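Objet : Re: Fiches presque-accident – délai de transmission

Mesdames, Messieurs,

Le service prévention de Cimero a pris connaissance du message reproduit ci-après.

> Le site de Lemham a reçu presque 1 082 fiches depuis janvier. Faut-il maintenir le délai de 14 jours pour la réponse au déclarant ?
> Virgil Furtună

Le délai est maintenu. Il court à compter de la réception de la fiche par le responsable de site – et non de sa saisie dans le registre.

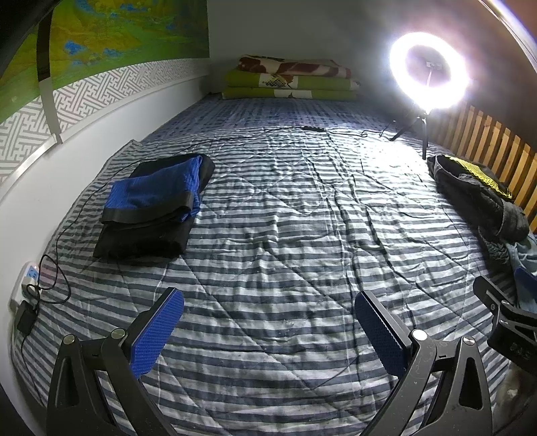
Les fiches incomplètes sont retournées au déclarant sous deux jours ouvrés, avec mention de la rubrique à compléter. Les sites Nazarenko et Gustano appliqueront les points suivants :

1. Toute fiche mentionnant une chute de hauteur est transmise le jour même au service prévention.
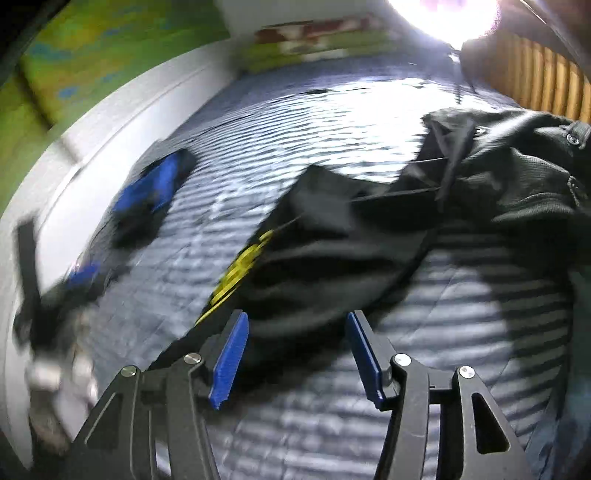
2. Les fiches anonymes sont recevables et suivent le même circuit.

Les questions relatives au registre peuvent être adressées à la liste.

Veuillez agréer nos salutations distinguées.

Service prévention, Cimero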